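October 1, 2021

The table, continued

Day whatever of not deciding what to do about Mum's table.
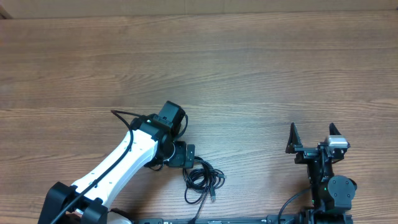
Carola says to sell it and stop writing about it. She rang at breakfast to tell me so, having read the last entry, and added that a person who owns two tables in a one-bedroom flat has made a hobby of bruised hips. I said I'd think it over. She said I'd been thinking it over since June and that in June I'd at least been pleasant about it.

So, the facts. I got it for nothing, if you don't count the removalists, who charged 201 dollars and behaved as though I'd asked them to carry a horse up the stairs. I already had a table. The other one folds, wobbles and came from a garage sale, and I'm fond of it the way you're fond of a bad dog.

Elfriede Hamann from downstairs came up to give a ruling. She ran her palm along the grain for a good long while and asked what I'd been putting on it. Nothing, I said. She asked whether I meant nothing this week or nothing ever. Then she went home and came back with a tin of Monalis wax that must be 40 years old (the lid had to be persuaded with a butter knife) and told me to do one end first and wait. I did one end. I'm waiting. My fingers smell like a church.

What I keep getting stuck on is that we hardly ate at it. We ate in the kitchen, standing up half the time. The good table was for tax, sewing patterns, Christmas, and being told things. I was told about Dad's job at it. I was told I wasn't getting a horse at it. If someone said "come and sit at the table" in our house you went through your recent crimes on the way down the hall. Hard to picture putting a bowl of muesli on that.

Uwe Nolte, when I tried this on him at lunch, said all furniture is like that and his parents' couch still makes him feel he ought to be doing homework. He offered me 34 dollars for the table, which is what he had in his wallet. I was more offended than I expected to be. He then ate most of my chips.

Measured the bedroom doorway again in the afternoon in case it had grown. It hasn't. The legs do come off, according to Josué, though he also said that about the bed, and the bed has never been the same colour or shape since. Rang the second-hand place on Thiele Street just to hear a price. The man asked was it an extension table and I said no, and he said "ah" in a way that cost me a few hundred dollars.

Other news. Rained. Library book 4 days overdue. Timo wants his drill back and I've told him I'm about to need it, which may be true if the legs go. Dinner was soup, eaten at the folding one out of habit, with my elbow jammed against the big one, looking across at it like somebody on the wrong side of a ferry.

The waxed end does look better -- I'll give Elfriede that. The trouble is that now the other end looks neglected, so tomorrow I'll have to do the rest, and after that I can't very well sell it. Haven't told Carola. She'll read it here.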